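Duct tape is a pressure-sensitive tape made of a fabric mesh, a plastic backing and a soft rubber-based adhesive. It is usually sold in rolls about 2 inches wide and is most often gray or silver, although many other colors are made. The tape is used for temporary repair, sealing, bundling and holding objects in place.

Construction

The backing is a thin film of polyethylene, which resists water and gives the tape its slight shine. Under the film is a layer of woven or knitted cloth, known in the trade as scrim. The threads of the scrim carry most of the load when the tape is pulled, and their spacing affects how cleanly it tears by hand. A close weave tears in a straighter line and holds more weight. A loose weave is cheaper and is common in household grades.

The adhesive is normally natural or synthetic rubber mixed with resins that make it tacky. It is applied in a thicker coat than on office or packing tape, so that it can flow into the small gaps of a rough surface. Full strength develops some time after the tape is pressed down.

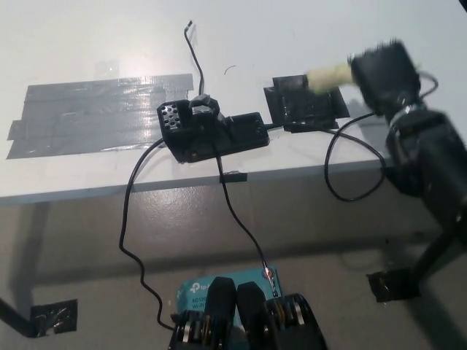

Where one width is too narrow, strips are laid side by side with an overlap. On sloping outdoor surfaces the lowest strip is placed first, so that water runs over the seams. Pressing from the middle toward the ends reduces trapped air.

Removal and residue

Tape left in place for long periods tends to leave adhesive behind. Heat and sunlight speed this up, and the backing may separate from the cloth. Residue can be softened with mineral spirits or cooking oil, then scraped off with a plastic blade. Solvents may damage paint and some plastics and should be tested on a small area.

Gaffer tape, used on stages and film sets, looks similar but has a matte cloth backing and an adhesive intended to come off cleanly. It costs more and is less resistant to water.

Use on ducts

Despite its name, ordinary duct tape is poorly suited to sealing heating ducts. Repeated warming and cooling dries the adhesive. In a comparison by Ruxandra Surdu and Aurel Bogdan at the Zameck workshop in Tritville, 25 sheet-metal joints were sealed with cloth tape and run through 402 heating cycles. Leakage rose first at joints where the metal had not been degreased. Foil tape and brushed-on mastic are the usual choices for permanent duct work.

Storage

Rolls keep best lying flat in a cool, dry place. Rolls stored on edge may become oval, and dust collecting on the sides weakens the bond along the margins of the strip.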